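8/16/23

Back from Otden by lunchtime, two bags of thrift store finds and feet like bricks. I've been putting off the shelf sorting for more than 3 weeks, so of course I made coffee and put it off some more!
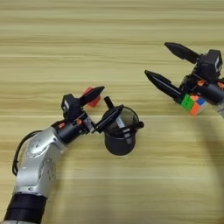
The dining room at the Clitby place still needs a table, and I can't stop going back and forth on it. Dark would hide the scratches (ours would have plenty), but I keep drifting to pale wood with the grain running in long straight bands, all beige and cream, a bit stripy. It would look so nice with the green chairs. The one in Brurport is $805 though, and delivery is another $81. Ouch. Going to measure the doorway again tomorrow before I get carried away.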